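Once the 2 arms were paid for, what Demetrius and I had left had to cover spare gripper fingers, cables and clamps. I wanted 3 sets of fingers, he wanted 17 (seriously!), so we went through the task list first and priced things per task. Belts and denim looked like the hardest job on it.

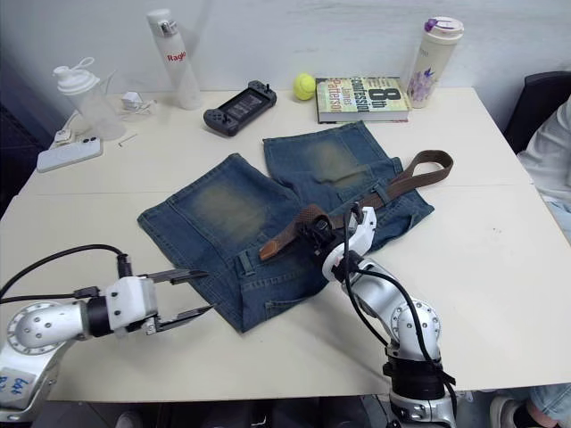

Figure 2. Belt and jeans task, right gripper on the belt.

The Kapoor quote had the better price on fingers, but shipping from Clallstead ate most of that - so we're ordering everything together in September.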